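Questions I Keep Getting About Washing Dark Clothes

23/04/2024
1,586 shares | 4 comments

I wrote one little post about my navy sweatshirts going that sad purplish gray and my inbox hasn't been the same (hi, everybody!). So I've put the usual questions in one place.

Do you really wash everything inside out?
Yes, everything dark. The outside takes the rubbing in the drum, and that's what gives you those pale lines along the seams. Socks too, when I can be bothered.

Cold water? Even for gym stuff?
Cold for nearly all of it. Gym shirts get a half hour in a bowl with a splash of white vinegar first, then they go in with the rest. Rinse the vinegar out before you add soap.

Does salt set the color?
My aunt swore by it and I did it for years. I don't think it does a thing for clothes from the store – the dye is in there already or it isn't. Save the salt for your pasta.

How much detergent?
Less than the cap says. We have soft water here in Rosdale and I use half a cap. If your black pants come out with chalky streaks, try less soap before you blame the machine.

Buppha Thepsuriya asked: what about new jeans?
By themselves, the first two times! I lost a cream pillowcase to a pair in October and I'm still mad about it.

Dryer or rack?
Rack, rack, rack. The dryer is where most of my fading and nearly all of my lint came from. Give each thing a good shake and keep it out of direct sun.
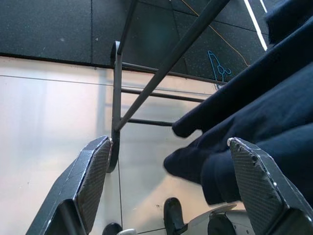
Thick stuff takes a day and a half at my place, longer when it rains, and I flip it over before bed so the underside gets some air. If it still smells a bit musty in the morning I put a fan on it for an hour.

Can I bring back something that's already faded?
Sort of. A box of dye works nicely on plain cotton, but the stitching is often polyester and stays the old color. I like the look, my sister hates it.

Got another one? Stick it in the comments and I'll add it when I get a minute.

Related
Getting Candle Wax Out of a Tablecloth
My Sock Drawer, Sorted at Last
Wool Sweaters in the Sink, Step by Step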